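Hornden Music Awards: Frequently Asked Questions

Last updated June 13, 2020

Who can enter?
Any solo artist or group that lives in Hornden, Driddale or Callum, or that recorded most of its entry there. You do not need a label or a manager. Last year we had 803 entries, and most of them came from artists who sent in their own work.

What counts as an eligible release?
An album, EP or single made available to the public for the first time during the eligibility year. Reissues and remasters do not count. Live recordings do, as long as the performance itself has not been released before. 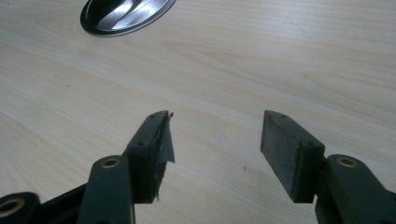

Songs that came out as singles the year before can still be part of an album entry, but they cannot be entered again in the song categories.

How many categories can I enter?
Up to four. A single track can go into one genre category and also into Song of the Year. If you pick the wrong genre, the screening panel may move your entry. You will get an email if that happens.

Who votes?
There are two rounds. A screening panel of 60 musicians, engineers and radio staff picks five nominees in each category. The full voting membership, which stands at 1181 this year, then chooses the winners. Panel members cannot score a record they worked on.

Can I see my scores?
No. Scores are not given out, including to nominees.
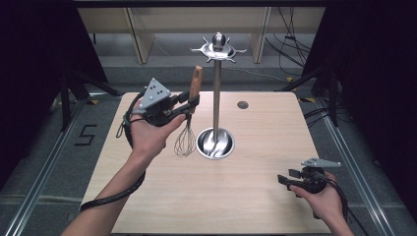
Do nominees have to perform at the ceremony?
No. An invitation to perform is separate from a nomination, and turning it down has no effect on the vote — the ballots are closed before the running order is set. Questions about performing go to the show's producer, Arvo Saarinen.

How long is a performance slot?
Three and a half minutes, with one song per act. Medleys need approval by the end of February. House drums and a piano are supplied. Bring your own amps if you want something specific.

Where is the ceremony held?
At the Nägeli Theater in Hornden, which seats 1354. Each nominated act gets two free seats. Bands with more than two members can buy the rest at the member price until general sale opens.
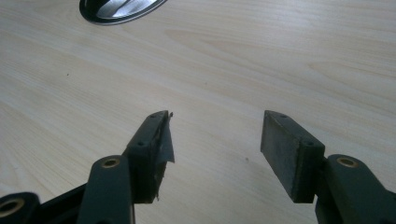 Tabletop with wood grain

Will the show be streamed?
Yes, from start to finish, on the awards site. The craft awards for engineering, packaging and liner notes are given out in the first hour and are part of the stream.

What if a name is missing from the credits?
Write to Engelbert Gruber in the awards office with the track title and the corrected credit. Changes can be made until final ballots go out. After that, a correction will appear on the website but not in the printed program.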